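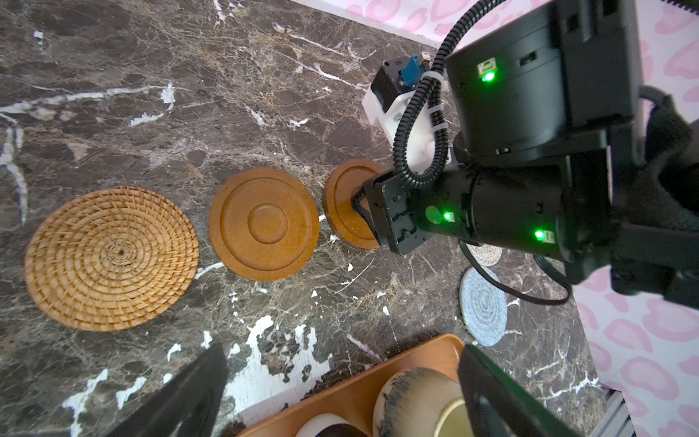

Mes points de fidélité, ou comment j'ai failli tout perdre

Blog > Petites économies > Cartes et points

28 juin 2020

Je vous avais promis un billet sur les cartes de fidélité et je le repoussais toujours, parce qu'il fallait d'abord que je vide mon portefeuille sur la table de la cuisine et que je m'y mette pour de bon. C'est fait ! J'y ai passé une soirée entière, avec une tisane et mes lunettes de près, et j'en suis sortie avec un portefeuille qui ferme enfin (mon sac vous remercie).

Tout est parti d'un courriel de Pelora, la boutique en ligne où je prends mes torchons, mes bougies et à peu près tous mes cadeaux de dernière minute. Le message m'annonçait gentiment que mes 584 points allaient expirer à la fin du mois. Je ne savais même pas que des points pouvaient expirer ! J'ai cherché dans les conditions du programme, tout en bas de la page, en gris clair sur gris un peu moins clair, et c'était écrit : sans achat pendant un certain temps, le compteur repart à zéro. Mon dernier passage datait de décembre, pour les fêtes.

Il fallait 485 points pour obtenir un bon d'achat, donc j'étais largement dans les clous. Encore fallait-il le demander, ce bon - il n'arrive pas tout seul, il faut aller dans son compte, cliquer sur « convertir », puis attendre un code par courriel. Le mien était rangé dans les indésirables, entre deux publicités pour des matelas. 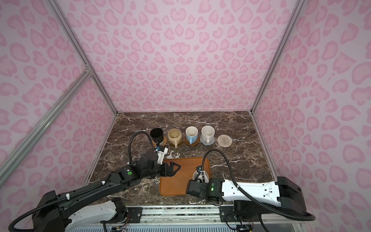 Ce que je fais maintenant

J'ai pris un petit carnet (oui, en papier, on ne se refait pas) et j'ai noté une page par enseigne : le numéro de carte, la date du dernier achat et la règle d'expiration quand j'ai réussi à la trouver. Chez Wunum, par exemple, les points ne se périment pas, mais ils ne marchent pas sur les articles déjà soldés. J'aurais bien aimé le savoir avant d'arriver au paiement avec mon panier plein et mon grand sourire.

Chez Watkins, la mercerie de Pivham, c'est encore une carte en carton avec des tampons. J'en avais 2, à moitié remplies toutes les deux, et la dame de la caisse a bien voulu les réunir sur une seule. Je ne sais pas si elle en a le droit, alors je n'insiste pas trop là-dessus, mais quelle gentillesse.

Et puis j'ai fait du tri. Toutes les cartes de magasins où je ne vais plus, poubelle, après avoir demandé la fermeture du compte. C'est un peu long, on vous propose toujours une dernière remise pour vous retenir, et j'avoue que j'ai cédé une fois. Une paire de chaussons, très confortables d'ailleurs.

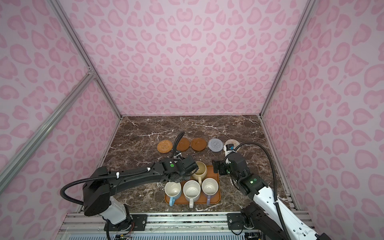 Cinq dessous-de-verre bien alignés, sur fond de léopard rose.

Pour le bon de Pelora, j'hésite encore entre une nappe et des serviettes. Il est valable jusqu'à la rentrée et je l'ai noté dans le carnet, à l'encre rouge.

Imprimer ce billet | Envoyer par e-mail

Commentaires

Une fidèle du blog : Merci pour le rappel, je viens de regarder mon compte et il ne me restait que quelques jours ! J'ai pris des bougies.

Anonyme : Moi je mets une alerte sur mon téléphone, mais l'idée du carnet me plaît bien. Vous le rangez où ?

L'auteure du blog : Dans le tiroir de la cuisine, avec les piles et les élastiques !

Une voisine de Pivham : Chez Watkins ils m'ont aussi réuni mes cartes, il suffit de demander.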